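Chapter 7
Small Appliances and the Working Counter

After studying this chapter, students should be able to:
Identify the zones of a kitchen counter and the tasks assigned to each
Place countertop appliances with regard to heat, cords and door clearance
Select storage containers suited to items kept in the open
Prepare a written counter plan for a household of a given size

Terms to know: landing area, clearance, heat zone, preparation zone, standby storage, reach

Opening Case: The Rweyemamu Apartment

The Rweyemamu household moved into a one-bedroom apartment in the Tallwood building in June. The kitchen had a range, a sink, a refrigerator and a single run of counter. Within two months the family had added a toaster, a toaster oven, an electric kettle and a rice cooker. Each had been bought for a good purpose. Together they left so little open surface that vegetables were being cut on the dining table and carried back to the range in a bowl.

The family asked for help from the household management program at Emurmont, where second-year students carry out kitchen studies as part of their training. Two students visited on a weekday evening and watched a meal being prepared from start to finish. They did not move anything. They recorded where each person stood, which appliances were used, and how often an object had to be lifted out of the way before work could go on.

Their instructor, Noel Manalastas, asked them to hold back their suggestions until the record was complete. A first look at a crowded kitchen tends to produce the advice to throw things away. In the Rweyemamu kitchen the record showed that three of the four appliances were used every day. The rice cooker was used twice a week and was given a place in a low cabinet. The others stayed on the counter, and the students turned their attention to where they should stand.

The case will be taken up again at the end of Section 7.3, where the finished plan is given in full.

7.1 The Counter as a Place of Work

A counter is often spoken of as if it were a shelf. For the purposes of this course it is a work surface, and anything kept on it takes space from work. Some of this loss is well worth accepting. A kettle used six times a day should not be lifted from a cabinet six times a day. A waffle iron used at holidays has no such claim.

The term standby storage refers to items left in the open so that they are ready for use. Cooking oil, salt, flour, spoons and spatulas are common examples. Standby storage belongs at the back of the counter, against the wall, where it can be reached with one hand and does not interfere with cutting or mixing. It should form a single row. When a second row begins to form in front of the first, the items at the back are soon forgotten, and the depth of the work surface is cut down along its whole length.

The preparation zone is the open part of the counter on which food is cut, mixed and assembled. It should be kept in one piece. Two small open areas on either side of an appliance are less useful than one larger area, even when the total is the same, as a cutting board will often fit on neither.

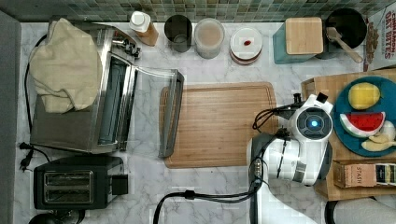

Appliances that open require more room than their outer measurements suggest. A student who measures only the body of the appliance will draw a plan that works on paper and fails at the first meal. The space taken by a door, a lid or a drawer in its open position is part of the space the appliance occupies, and it must be marked on the plan with a broken line. The toaster oven on the marble counter is a plain instance — with its glass door swung fully open to the right, the door lies over the marble and comes as far as the edge of the cutting board. On a counter plan, the broken line for this oven would therefore run up to the board, and the two would be treated as neighbors with no space between them. The standby storage along the tile, by contrast, keeps to the back, with the squeeze bottle, the jar and the teal canister set in one line.

The same rule applies above an appliance. A kettle lid or a blender jar needs height, and a wall cabinet hung too low will force the user to pull the appliance forward each time. Where this happens, the forward position should be drawn as the true one.

7.2 Heat, Cords and Cloth

Appliances that produce heat are grouped in a heat zone. The zone includes the appliance itself, the open space the manufacturer calls for at its sides, back and top, and a landing area on which a hot pan or tray can be set down. The figures for open space differ from one model to another. Students should take them from the printed manual and should not carry them over from a similar appliance.

The top of a toaster oven is not a shelf. It may become hot enough in use to scorch cloth or paper, and it stays hot for some time after the oven has been switched off. Towels, pot holders, bread bags and mail should be cleared from it before the oven is turned on. A towel hook placed within easy reach of the oven will do more to keep the top clear than any written reminder.

Cords call for equal care. Each heating appliance should be plugged directly into a wall outlet. Cords should lie behind or beside the appliance, away from the sink, the range and the front edge of the counter. A cord that hangs over the front edge can be pulled by a child or caught on a sleeve. When two heating appliances share a circuit, students should find out whether both can be run at once, and the answer should be written on the plan.

An appliance that is used only now and then may be left unplugged between uses. The plug should then rest on a dry part of the counter, well away from the sink and the range. Before an appliance is cleaned it must be unplugged and allowed to cool. Crumb trays are emptied with the appliance in this state, and the tray is put back before the plug is returned to the outlet.

7.3 Drawing a Counter Plan

A counter plan is a drawing of the counter as seen from directly overhead. It shows the edges of the surface, the sink and range if these fall within the run, the outlets along the wall, and every object that is kept in the open. Solid lines mark the bodies of objects. Broken lines mark doors, lids and drawers in the open position. The heat zone is shaded, and the preparation zone is left white.

Thibault Jacquet, who prepared the plans used in this chapter, draws the outlets first. His reason is practical. Most objects on a counter can be moved at will, but an appliance can stand only as far from an outlet as its cord allows. Once the outlets are on the paper, the possible positions for each appliance are few, and the remaining decisions become easier to make.

The sample plan in this section shows a counter 700 millimeters deep. The back row of standby storage is held to a fixed depth, and the remainder is divided between the heat zone and the preparation zone. Students will note that the landing area in the sample falls inside the preparation zone. This is allowed when the household has agreed that the oven will be emptied only after cutting is finished. The agreement should appear as a note in the margin.

The Rukeck method, used in many of the older plans kept at Emurmont, places all heating appliances at one end of the run and works outward from there. It suits long counters. On a short counter it may leave the toaster and the oven competing for one outlet, and in such kitchens the appliances should be placed one at a time, beginning with the one used most.

Activity 7A: Recording a Meal

Observe the preparation of one meal in your own home or in the teaching kitchen. Allow 50 minutes. Before work begins, sketch the counter with all objects in place and mark the open position of every door and lid. During the meal, make a note each time an object must be moved before a task can continue. Do not assist and do not comment.

When the meal is finished, choose the object that was moved most often. Write a paragraph stating where it stood, why it was moved, and where it might stand instead. Keep the sketch and the notes. They will be needed for the full counter plan, which carries 20 points and is due at the close of the unit.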